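Search this site
Search

Rink Inspection Checklist with Comments – Sesero Ice Hall
January – by the Facilities Desk

Complete before the first team takes the ice. Mark each line pass, fail or refer.

1. Boards and kickplates. Pass. Two fixings retightened behind the away goal. No raised edges.

2. Protective glass. Refer. Panel 4 at the Negash end moves under hand pressure. Seal to be replaced before Saturday's match.

3. Goal pegs and nets. Pass. Lacing complete on both frames. Spare pegs in the timekeeper's box.

4. Player gates. Fail. Home bench latch does not close fully. Gate held shut and tagged until repaired – do not use for line changes. 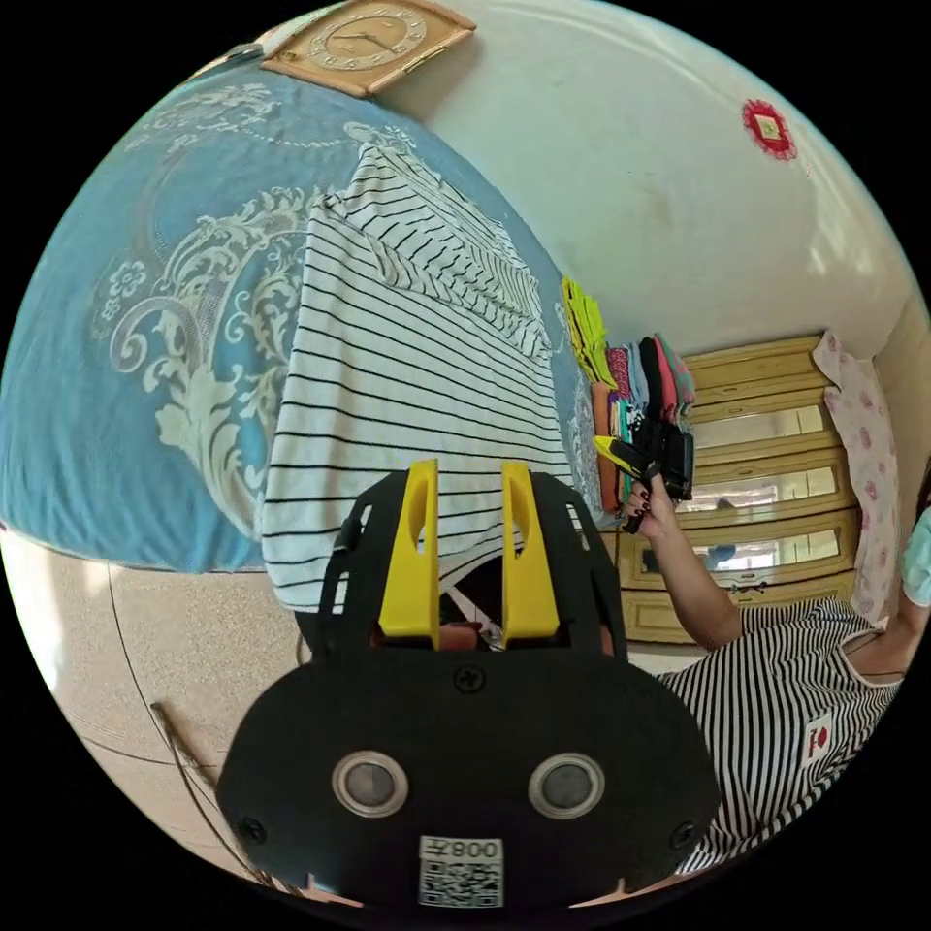

5. Officials' and spare kit. Refer. Cut-resistant base layers must be checked at the cuffs, neck and underarm seams. Checking on a hanger hides damage near the hem. Lay each top flat and full length, as with the striped garment on the blue bedspread, and open out any fold before passing it. Neck guards marked Cinisano are stored separately and carry their own tag.

6. Spectator netting. Pass. Drekument clips seated along the full run. Next load check falls due at 240 operating hours.

7. Resurfacer bay. Pass. Gas alarm tested, doors clear, extinguisher 847 in date.

8. First aid room. Pass. Stretcher route clear to the east exit.

Items 2 and 4 to be rechecked and initialled before the hall opens to the public.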